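When a Robot Misses the Hole
Robots at Work – for readers 8 and up
2022-12-30

You may have played with a shape sorter when you were little. A round piece goes in the round hole. A star goes in the star hole. You probably learned to do it before you could talk very well.

For a robot, the same game is hard. At a small workshop called Virnudier, a robot arm named Ganska practices it over and over.
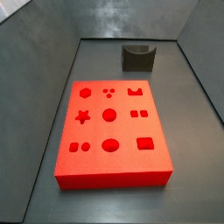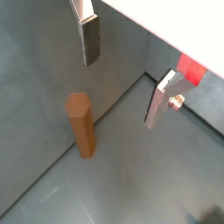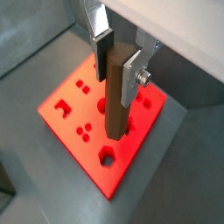

First picture: the block with its nine shaped holes. Second: the robot's open fingers and a piece with six sides. Third: a six-sided piece held over the red holes.

What went wrong?

One day in January, Ganska picked up a piece and carried it to the hole. The piece was turned a tiny bit too far to one side. Its corner landed on the rim of the hole and stopped.

A person would feel that right away. You would wiggle the piece until it dropped in. Ganska did not wiggle. Its program said the piece should go lower, so the arm kept pushing down.

The piece tipped in the fingers. Then it slipped out sideways and hit the wall. The arm kept going down with nothing in its grip until a worker pressed the stop button.

No one was hurt. One finger pad was torn and had to be replaced.

Why didn't the robot know?

A camera can help a robot find things. But when the fingers get close to a hole, they can block the camera's view. The piece can hide the hole too. At that moment the robot needs another way to tell what is going on.

That other way is a force sensor. It measures how hard the arm is pushing. Ganska had one, made by a company called Guérin. It was working fine. The trouble was in the settings. The sensor was told to stop the arm only at a very hard push, and the slip happened before the push got that hard.

This kind of mistake is called a setup fault. No part was broken. The robot did what its program told it to do.

How was it fixed?

The workers made two changes.

First, they set the limit much lower. Now a light bump is enough to make the arm stop.

Second, they gave the robot a new step to follow. When it feels a bump, it lifts the piece a little, turns it slightly and tries again. It gets 7 tries. After that it lets the arm rest and turns on a light, so a person can come and look.

They tested the new program 1,000 times before they used it for regular practice. The piece still missed the hole sometimes. Each time, the arm stopped when it should.

Staying safe near a robot arm

A robot arm can be strong even when it looks small. It may sit still for a long time and then move fast. If you visit a place that has one:

Stay behind the line on the floor.
Never reach in to pick up a piece, even if the arm is not moving.
Ask a grown-up to show you the stop button – it is usually big and red.
Tie back long hair and keep loose sleeves away.

Try it at home

You need a shape sorter and a friend. Close your eyes and hold a piece with just two fingers. Your friend tells you where to move it. Go slowly and notice when the piece touches the edge. What do your fingers feel? Now try it with thick gloves on.

Words to know

Gripper: the part of a robot that holds things.
Sensor: a part that measures something, such as light, heat or a push.
Fault: something wrong in a machine or in the way it was set up.

From the Trimness science pages for kids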